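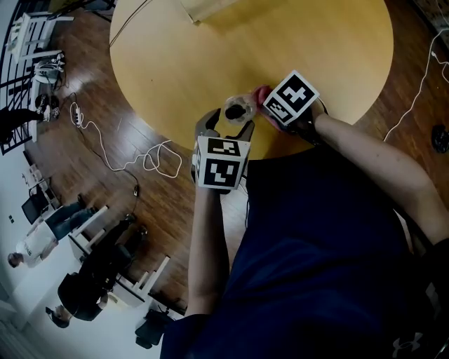 I'm going to Pluteo to look at a bird that only comes ashore in the dark. The boat takes 10 people and the waiting list is longer than the island, so when my name came up I said yes before asking what it cost, and then I asked. Most of the planning has happened at a round wooden table with a honey-colored top, and a round table is a terrible shape for a nautical chart. The corners hang off. Two of the corners are where the rocks are.

Quick background. Pluteo is a lump of grass and stone off the coast with one landing place, one hut, and a great many storm petrels. A storm petrel is a seabird the size of a sparrow that lives on the open ocean and nests in a hole. It visits the hole at night so the gulls won't eat it. I respect this schedule but I am usually asleep by then.

The boat is called the Funine. It leaves from Derko harbor "when it leaves." I have read that phrase in three separate emails.

Packing list from the skipper, complete: boots, hat, second hat. I wrote back to ask about food. He wrote back "yes."

The skipper is Boonsong Wannasri. He has been running people out to Pluteo for longer than I've owned a raincoat, and he has a way of looking at your luggage that makes you want to leave some of it in the car. I left some of it in the car.

What I left in the car, for the record: the good flashlight. We'll come back to that.

Day one, Derko. Too much swell. We are staying at the Luangrath, a guesthouse with a stuffed gannet on the landing and a breakfast that could stop a door. Eight of the other nine passengers are serious birders. The ninth is married to one of them and has brought a very thick novel about submarines.

Day two, Derko. Too much swell. I have now seen the whole town, including the fish shed, the other fish shed, and a bench with a view of the fish shed. A man on the bench told me the petrels smell like old books. I said that sounded nice. He said no.

Day three. Knock on the door at 4:30 in the morning. We're going.

I don't want to talk about the crossing. It was 43 miles. I looked at the horizon as instructed, and the horizon kept leaving.

Landing on Pluteo works like this. The boat goes up, the boat goes down, and at some point on the way up Boonsong says "now" in a perfectly ordinary voice and you step onto a ledge covered in weed. If you wait to see whether he meant it, you've missed it and have to stand there for another go while everybody is kind to you. I had three goes.

The submarine novel lady stepped off on the first try with the book under her arm.

Daytime on a petrel island: no petrels. You can walk the entire place (it takes an hour, more if you stop to complain) and never see one. They're under your feet or out at sea. There's a rope marking the path, and you stay on your side of it, as the ground on the other side is mostly burrow and you'd go through somebody's roof.

You can hear them, though, if you lie down next to the old wall. It's a purring noise, on and on, with a hiccup at the end. Somebody once described it as a fairy being sick and I have nothing to add to the science.

Supper was noodles. I'd brought a lemon and was treated as a wealthy man.

Sunset. We all sat along the wall in every layer we'd brought. I had both hats on. Gulls went to bed. It got properly dark, the kind where you hold your hand up and have to take it on trust. Nothing happened for an hour and a half.

Whispered conversation with the man next to me during this period:
"Is it always this long?"
"Depends on the moon."
"What's the moon doing?"
"It's behind that."
He may have been pointing.

Then one went past my ear. It's not a big sound, a sort of flick, like someone shaking out a napkin. Then another one. Then the wall started up, all the purring at once, and the air was full of small things going very fast in no light whatsoever.

One of them hit me in the hat. It sat on my knee for a moment, apparently as embarrassed as I was, and then walked off down my shin and into the wall. They're bad at walking. They sort of shuffle on their ankles like someone looking for a dropped contact lens.

The bench man was right about the smell. Old books, if the books had been kept in a sardine can. My hat still has it. I've been asked to keep the hat in the shed.

Flashlights: you're only allowed red ones, dim, pointed down. The good flashlight I'd left in the car was white and bright enough to land planes with, so for once I'd packed correctly by accident. The one I did bring was red and had a dead battery. I saw the whole thing by other people's ankles.

They ring birds out here a few nights a year, and the two people who do that had their table set up in the lee of the hut. I got to watch. Bird comes out of a cloth bag, gets a tiny numbered ring, gets measured and weighed, gets let go from an open palm. The ringers did 70 that night and spoke perhaps 12 words between them, all of them numbers.

They told me there are roughly 400 pairs in the wall alone. In the wall! I'd been leaning on it with a sandwich.

By three it had thinned out and by first light it was all over, and a gull was standing on the hut looking like it had been told there would be breakfast. You'd have sworn the place was just grass and rocks.

Crossing back was flat calm. Of course it was. The submarine lady finished her book and offered it to me. It's pretty good so far. I'm at the part where a valve is making a noise.

A few people have asked how to get on the list. You write to the Luangrath and they put your name in a notebook by the toaster. January is when the notebook opens. Say you're flexible on dates. Say it even if you aren't, the swell will see to it.

Also bring a lemon.

Oh, and to whoever asked if I got any photos of the petrels: I have eleven. They're all black. In one of them you can see a bit of my thumb.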